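Two Thousand Baskets Later

The pitch at Pemari takes less than a minute. Hands are hard, code for hands is harder, so stop writing code. Steer the robot through a chore yourself, record it, repeat until you have a pile, and let the software find the pattern. The company wants a pile of 2000 recordings for a single chore, which is handling a shopping basket with groceries in it. On the day I visited the Stondley office, it had 468.

I have heard versions of this pitch for years, usually in nicer rooms. What I wanted to see was the pile getting made, because that part rarely shows up in the demo reel.

It is slow work. Operators do four-hour shifts and get a target of 185 recordings a week between them. A good one is short and dull. A bad one gets tossed, and who decides what counts as bad is a looser business than I expected. One operator told me she throws out anything that "feels wrong." Another keeps nearly everything, on the theory that the machine should see some fumbling too. Both sets go into the same folder.

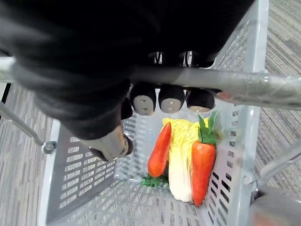

Photo: Pemari, wrist camera

The view from the wrist is what the software learns from, and it is a cramped one. The hand itself takes up a good share of it, with its fingertips under the metal handle and the groceries small on the basket floor. Those groceries are two plastic carrots and an imitation napa cabbage. A plastic carrot doesn't bruise, and it doesn't drip on the carpet. I asked what happens when somebody hands the robot a bag of real ones. The answer was that variety comes in the next phase.

A lot of things come in the next phase. Other baskets, other floors, a checkout counter, a customer standing too close. The plan is that enough examples will carry the system from this basket to all of those – the way, I was told, a kid who learns one doorknob has pretty much learned doorknobs. Maybe so. A kid also gets to feel the doorknob, and to try it wrong in a hundred houses.

Najjar, a smaller outfit across town, is collecting the same sort of recordings with a rule Pemari doesn't have: the operators move to a new room every week. Its people admit the pile grows more slowly that way. They also say they would take a few hundred messy examples over a few thousand tidy ones, though they had no test results to show me, so that's a hunch against a hunch.

Pemari expects to reach its number in June. After that comes a trial where the software drives and the operators keep their hands in their laps. I asked to bring my own vegetables. They said they'd get back to me.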